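The Second Life of School Uniform

When the Wivholm Clothing Exchange opened its doors in March, its organisers expected to serve a single primary school. By the end of the summer term it had supplied garments to 428 families across the district, and the local education office had asked for a report on how the work was done.

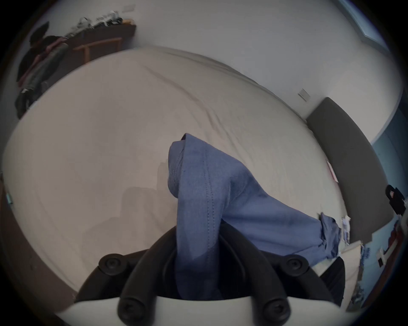 The cost of dressing a child for school has long been a concern for households on modest incomes. Children outgrow clothes well before they wear them out, and many good items spend years at the back of a cupboard. The exchange accepts these items, checks and washes them, and offers them to other families without charge. No proof of income is asked for, a decision the trustees debated at length before the first collection.

"Parents had told us that forms were the reason they stayed away from other schemes," said Ratree Ongart, who chairs the trustees. "We wished to run something that a family could use on the way home from school."

The exchange now works with six schools. Each has a collection point near its main entrance, emptied every fortnight and taken to a former chapel on Nigatu Road. Zips and hems are repaired there by a sewing group under Kadir Oral, a retired tailor. Clothing past repair is sent for fibre recycling — a smaller share than had been feared, according to the report.

Winter coats remain the greatest difficulty. Requests for them reached 207 last year, and the shelves were bare within 3 weeks. Bereket Mamo, head teacher at Nullora Primary, has asked parents to hand in outgrown coats before the cold weather rather than after it. His school has also dropped the rule that coats must carry the school badge, and two of its neighbours are considering the same step.

The trustees will publish a short guide for schools wishing to begin a similar service. It covers storage, laundry costs and insurance, and includes a sample letter to parents. The autumn collection begins on 9th October, and clean clothing in any school size may be left at the chapel during opening hours.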